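4.2 Emptying and refilling the everyday bag

The second part of the study looked at bags. Not luggage, the ordinary soft bag that goes to work and comes home and is hardly ever properly emptied. Earlier work on household clutter mostly deals with drawers and shelves, fixed places. A bag moves, and its contents get picked up in one place and wanted in another. We were interested in how people decide what goes back in.

Procedure was kept simple. Participants brought their own bag to the Plovarley room, tipped it out onto a plain table, then repacked it in whatever order they liked. No time limit. No instruction about sorting, throwing away or tidying. Sessions ran through July, mostly late afternoon, people coming straight from work. 100 participants, two sessions each, so 200 repackings in all. Every item was logged on a paper sheet by the second author (Onsri) and checked against the log by the first (Sriwong). Items total 2,835 over both sessions, including repeats where the same thing turned up twice. Receipts and loose paper were logged but are left out of the analysis below, they swamp everything else.

Coding scheme. Each item was put in one of four groups: daily use (keys, pens, glasses), standby (batteries, plasters, spare cables), carried for someone else, and forgotten. The last group was decided by the participant, not by us. We asked "did you know this was in there?" and took the answer as given. Some overlap between standby and forgotten, a spare battery can easily be both. Where the participant said both we coded forgotten.

Order of packing. Most people started with the biggest thing and worked down, which is what Thongsuk's packing model would suggest. But the small things did not follow size at all. They went in by pocket. People with an inside pocket filled it early and with great care, then swept the rest in by the handful. People without one made little heaps on the table first and often changed thier minds about the heaps. Heaps were rarely by kind. Pens did not go with pens. More often it was "things I need on the bus" against "things for my desk", and the same object might change heap between session one and session two.

Cables deserve a word. They were the items most often picked up, looked at and put down again. Several participants could not say what a given cable was for but packed it anyway. Same with small electronic bits, card readers, old fobs. Cost of leaving it behind felt higher than the cost of carrying it, even when the thing had not been used for months. One participant put it as "it weighs nothing so it stays".

Soft bags made this worse. A bag that will not stand up on its own has to be held open with one hand, so packing is one-handed, so items go in singly or get dropped in without looking. Participants with stiff-sided bags looked inside more often while packing. We did not set out to compare bag types and the numbers are uneven, so treat this as a remark only. Figure 3 shows the kind of small mixed contents dealt with in this section, next to a soft black bag. 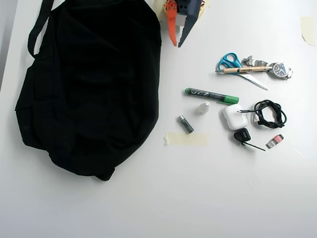 Figure 3. Black fabric bag and small items on a white table.

Sharp and fragile things were handled differently again. Scissors in particular. Participants who carried them tended to pack them either first, flat against the side, or dead last on top, hardly ever in the middle. Watches and glasses went last or went on the person instead. We had no code for "worn away from the table" in session one and added it for session two, so the sessions are not strictly comparable here.

The Bustis checklist was tried as a shorter way of logging but dropped early on, too many items fell under "other". A version with cables and chargers split out would probably work better. Forgotten items are taken up again in 4.3, where we look at weather the second emptying changed what people chose to carry.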